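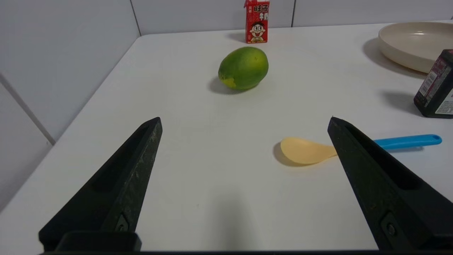

Contents – Previous – Next – Glossary – Index

June
By the Flirnarine Schools Editorial Group

Chapter 7
Water in the Home and the Town

Most households use water many times a day without considering where it has come from. It is drawn for drinking, cooking, washing and heating, and it leaves again through sinks, baths and drains. This chapter follows water from the river to the tap, and from the drain back to the river.

The chapter is based on the town of Botis, which takes its supply from a reservoir in the hills above the Suksawat valley. The reservoir was built when the town had a single pumping station and many streets still depended on shared wells. The main pipe to the town is 18 kilometres long and runs downhill for most of its length, so that pumps are needed only on the last rise before the treatment works.

At the works, water passes through screens that hold back leaves and twigs. It then stands in settling tanks, where fine particles sink slowly to the bottom, before it is filtered through beds of sand. A small amount of chlorine is added before the water enters the covered tanks that serve the town.

Used water follows a separate network. In the older streets, rainwater and waste water share the same sewers – an arrangement that causes difficulty during heavy storms. Section 2 examines this problem and compares the older streets with the Plidex estate, where the two are kept apart.

Before you begin

You should already be able to read a simple contour map and to explain evaporation and condensation. Pupils who are unsure of either topic should return to the previous chapter.

Key words: reservoir, catchment, filtration, sewer, outfall, water table.

7.1 Where the supply begins

A catchment is the area of land from which rain drains into a particular river or reservoir. Its boundary usually follows the highest ground.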